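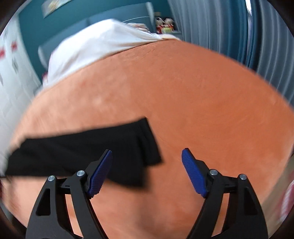
2018-07-20

Spent most of the morning on folding again, black things this time, and I want to get it down before I forget which trick belonged to which garment. The orange cover stays on the bed for all of this. I tried the dark gray one in the spring and lost every edge I put down on it, so please, whoever uses the room next, leave the orange where it is!

Black cloth is a nuisance in its own way. Laid out on orange the outline is lovely and clear, but the folds inside it all but vanish, and I kept patting a sleeve flat that was flat already. Viera Šťastný came by with her coffee and suggested feeling for the seams with two fingers and working outward from there, the way her aunt does table linen. It helped a good deal. (She also stayed for half an hour and refolded my whole pile, for which I am grateful, though it did muddle my notes.)

Smoothing order that worked best: cover first, pulled from the far side, then the garment, starting from the middle. If the cover has a ridge in it the cloth on top will find it sooner or later. I had one long crease that I chased up and down the bed before I gave in, lifted everything off and started again.

Festness knits -- these want to curl at the hem, so fold the hem under first and leave it a minute before the second fold. The Roltside trousers are much better behaved and hold a crease with hardly any pressing. I still haven't decided between thirds and halves for the long pieces. Thirds stack nicely on the narrow shelf, halves are quicker, and I seem to change my mind after lunch.

Still to do: wash the orange cover (cool, by itself, the color runs a little), order 16 more of the flat bags from Sorkden, and ask at Balogh whether the other shelf is ever coming. Lint roller is in the top drawer, almost finished.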